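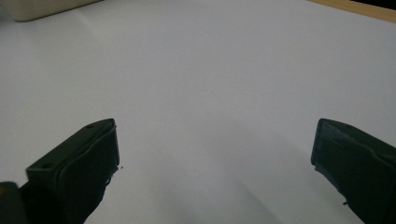
Paño de limpieza Mandeck 120
Fabricante: Ospina
Ref. 1849

Paño blanco sin apresto para superficies lisas. Gramaje: 120 g/m². Composición: algodón 100 %. Orillo cosido a doble pespunte.

Lavar antes del primer uso, sin suavizante.

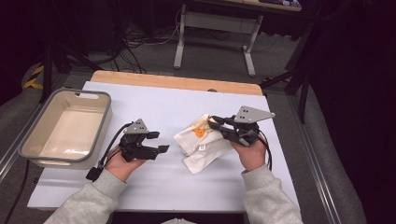 Temperatura máxima de lavado: 60 °C. No usar lejía. Secado al aire o en secadora a baja temperatura.

Presentación: paquete de 8 unidades.
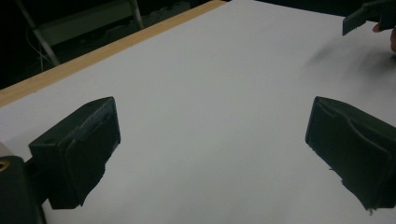 Superficie blanca y lisa de la mesa.

Plegar en cuatro y cambiar de cara al saturarse. Compatible con limpiador neutro Costow.

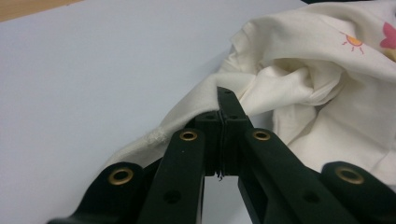
Paño blanco arrugado, sujeto por un pliegue.

Consultas técnicas: Gladys Quispe.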